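4.2 Shelf restocking with a moving belt

We picked restocking as our second task mostly because it annoyed us. In the first one (Section 4.1) everything sits still until the robot touches it, and our Paltari policy got pretty comfortable with that. So we put a conveyor next to the rack and let the items come to the robot instead. Each episode starts when a person sets an item on the back end of the belt. The policy has to pick an arm, time the grasp, and put the item on the right level: chips in the middle, bottles on the bottom.

I ran 60 episodes with Paltari and 60 with the Brosmont baseline, same belt speed, same starting shelf. Both policies see the head view plus the two wrist views, and neither one gets told what the next item is.
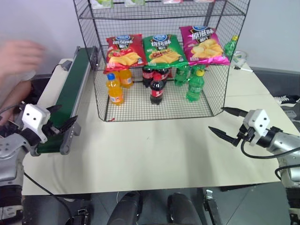 Figure 3. Head view during a restocking episode. Both grippers are open near the belt and the table, with chips and soda bottles on the rack.

Paltari finished 40 of its 60 episodes and Brosmont finished 11. I was hoping for a gap, but that's a bigger one than I'd have bet on! Most of the Brosmont failures were late grasps, where the fingers close after the item has already gone by. Paltari's failures are a different animal. It almost always gets the item, then fumbles the placement, and chip bags are the worst of it (they sag, they lean, and a bag hanging over the shelf edge gets in the way of the bottles underneath). Sawsan Khalaf suggested scoring a leaning bag as a success as long as it stays on the shelf, and that's the rule we use in all our tables.

We also tried dropping the wrist views, which hurt bottles a lot more than bags. See Section 5 for that one.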